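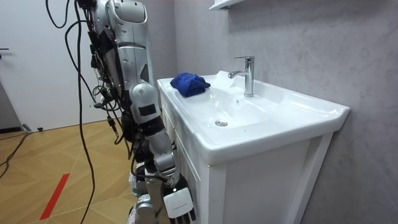
2 min read
2019-05-27, by Njoroge Lema

Water bill went from 56 to 123 and the utility in Flultstead says it's "seasonal." I don't buy it. Has anyone seen a real seasonal jump before August? 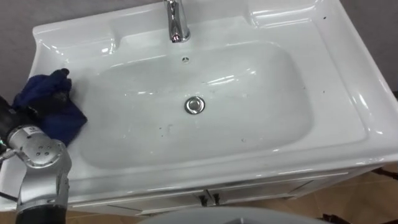 Bathroom sink, single-lever faucet.

tapdoubter: Seasonal for who? Read the meter at night and again before breakfast. My money's on an estimated reading.

Brian Rugemalira: Disagree. Estimates usually come in low. Toilet flapper, every time.

tapdoubter: "Every time" – sure. Mine was the meter.

Njoroge Lema: Meter says 3,589, bill says the same. So it isn't an estimate. Dye test on the toilet came up clean.
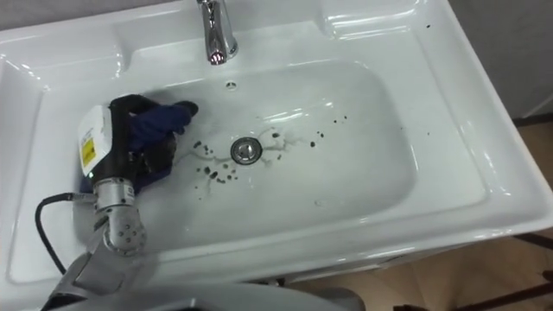 bosik_rd: Did they change the rate? Ours in Makori added a fixed charge and put it on page two in tiny print.

Brian Rugemalira: A fixed charge won't double a bill. Check the flapper again.

Njoroge Lema: Page two is missing from mine. Calling them tomorrow.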